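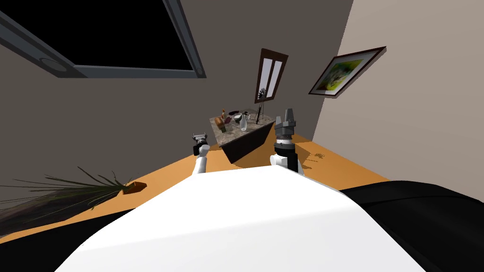 A two-armed robot in one of the simulated rooms of the Marulanda collection. Picture: Jorkon

Jorkon opens simulated kitchen recordings to outside groups

26 June 2024

The robotics company Jorkon has started to share the first part of Marulanda, a collection of examples for teaching household robots to pick up and move everyday things. All the examples are made in simulation. A person guides the two arms of the robot through a task, and the program saves the camera views together with every movement of the arms and the grippers.

The first part contains tasks from 14 rooms. Each room is furnished differently, and the objects on the counters change from one recording to the next. Three operators have worked on it since the beginning of the year, and they were trained by Mwende Ogola, who leads the recording work.

"In the first weeks we placed the objects very nicely, with much space between them," Ogola said. "The learning system became good at nice counters. A real kitchen is not like this, so we began to put the things close together."

In one of the newer arrangements, a green Dr.Oetker packet stands directly in front of a large loaf of bread on a marble counter. A pump bottle and a pink toy fish are next to the bread, and a white plate is a little further to the right. The operator has to bring the open gripper to the packet with its neighbors so close.

According to Ogola, the mixture of food and toys is intended. The system should learn how to approach an object also when it has never met this combination before.

Failed attempts are kept too. If an operator drops an object or pushes over another one, the recording receives a label and goes into a separate folder. Tetsuya Nagano, who prepares the files for training, said that these recordings were deleted until the spring. He now regrets this decision, as his group needs them for teaching the system to notice its own mistakes.
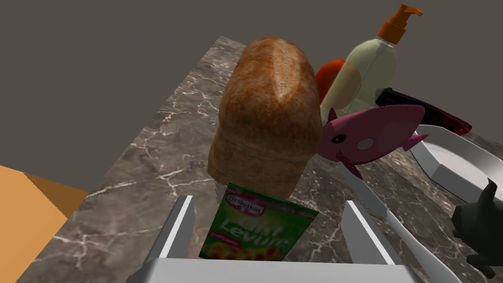 What comes next

The second part of Marulanda will add 60 new tasks, among them opening drawers and passing an object from one gripper to the other. Jorkon has not given a date for it. The company also wants to repeat a small number of the tasks with a physical robot and compare the results.

Research groups can ask for access through the Marulanda page on the Jorkon website. The files are free for teaching and for research without commercial purpose. Requests are answered by Chun-yin Yip, who asks the groups to write in a few sentences what they plan to do with the recordings.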